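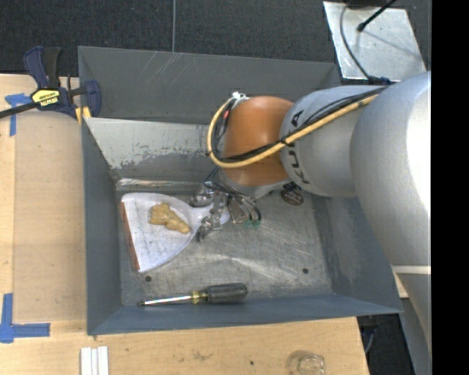 A white dustpan and a screwdriver in a metal bin.

Dustpan

A dustpan is a flat, open-fronted scoop with a short handle, used with a brush to lift sweepings from a floor. Most are wide at the mouth and narrow towards the handle. Some have a strip along the front edge, which makers say stops fine dust slipping underneath. Evidence for this is thin — a June comparison by the household magazine Unalo tried 8 pans, and the plain Bloxham did as well as the edged Skavo.

Claims of age are no firmer. The Standeck catalogue calls its pan "the original shape" but gives no date or source. White pans show marks easily, and the often repeated advice that they are more hygienic seems to rest on little more than their colour.

See also: Brush, Broom, Carpet sweeper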